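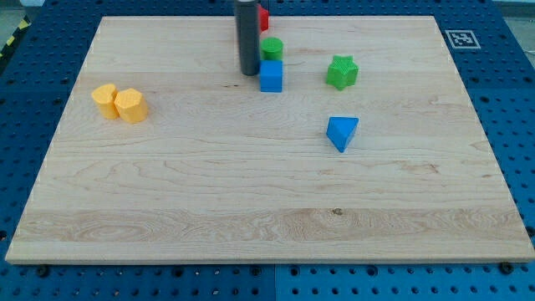
Asabe Shehu reckons an edge-glued board is just a plank that's been to school, and I've never managed to improve on her definition, so it can stand at the top of my entry for the Brumcombe workshop encyclopedia. I've written most of the timber pages by now (Afaf Moussa did the ones on glue, and did them better) and this is the one people keep asking me for.

# Edge-glued board

An **edge-glued board** is a wide, flat piece of solid wood made by gluing narrower strips together side by side. You'll also hear it called a panel, a laminated top or, in our workshop, "a Skornen", after the timber yard where we used to buy them. Please don't ask for a Skornen anywhere else, you'll get a very blank look!

## Why boards are glued up

Trees are only so wide, and the really wide planks cost a fortune and like to cup, meaning they curl up along their length like a stale sandwich. Narrower strips behave better. Many makers flip every second strip so that the growth rings curve in opposite directions, though I know good joiners who don't bother and simply go by which face looks nicest. I'm in the second camp with maple, I must say.

## Maple

Maple is my favourite for this. It's pale, somewhere between cream and light tan, hard enough to take years of knocks, and so close-grained that a good joint almost vanishes. You generally find the seams by looking for where the grain stops agreeing with itself. On a pale board they come up as faint straight lines, and the eye slides off them on to the knots and swirls.

Those wavy patches are called *figure*. Figured wood is lovely and it's also a pest to plane, as the grain dives up and down and the blade tears little chips out of it. Take very thin cuts, or give up and use a scraper. I give up quite early.

Small knots are fine if they're tight. Push on one with your thumbnail, and if it moves, fill it or turn that face down.

## Making one

The strips are planed straight on their edges, glued, and clamped overnight. Too much pressure squeezes the glue out and starves the joint, which Afaf covers at length under *Clamping*. I aim for a thin, even bead along the seam and wipe it off while it's still rubbery.

My first proper one was 400 mm wide and 656 mm long, for a pastry board, and I left it flat on a cold concrete floor for a week. It cupped. I was very cross.

## Keeping it flat

Wood takes up damp and lets it go again across the grain, so a board gets wider and narrower through the year and hardly changes in length. Finish both faces the same way, with at least 2 coats of oil. If you only oil the top, the bottom carries on breathing by itself and the whole thing bends.

A perforated bench is a good place to work on one, with plenty of holes for dogs and clamps. For storage, stand boards on edge or lay them on battens so that air gets underneath.

## See also

- Breadboard ends
- Clamping
- Figure (timber)
- Scrapers, and how to sharpen them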